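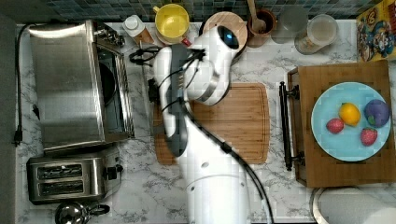
Arm and gripper comparison, kitchen counter station
Pre-run safety checklist, with my comments
Filled in by: Harish Rajan
Dec 6, 2023

Comparing: Gesutport two-finger gripper against the Dromon soft gripper, same arm for both. Fruit pick and place first, cutting board later.

1. Base fixed and stable: OK
Gave it a good shove from both sides before power-up. No wobble at all, which is nicer than the old Lollorcombe stand ever managed!

2. Cables clear of the joints: OK WITH NOTE
I'm still not in love with the cabling. The run down the side of the arm is fine, but the loop by the wrist hangs out toward the toaster oven and I can picture it snagging on a wide swing to the left. Add a clip before the Dromon runs, please.

3. Toaster oven, toaster and kettle unplugged and cool: OK
Checked all three by hand. Please do this every time, even if you're sure (I was sure once).

4. Glass out of reach: FAIL
The clear cup and the jar are at the back by the backsplash, and the cup is really hard to see against the marble. Move both to the shelf. I've set the keep-out zone to 8 inches for now.

5. Round board at the back secured: NOT YET
It's only leaning, and the wrist parks right in front of it. Lay it flat or take it away.

6. Speed limit set: OK
40 percent for the first 6 picks with each gripper, then we can talk.

7. Grip force limit set: OK for Gesutport, OPEN for Dromon
Up to 21 newtons on the two-finger, and I'd go lower for the strawberries (lemon and plum should be fine). Subramaniam has the Dromon settings and I'll copy them in once I get them.

8. E-stop tested: OK
Pressed it mid-move, and the arm stopped and held. Reset was clean.

Result: hold until 4 and 5 are fixed. Next full inspection in January.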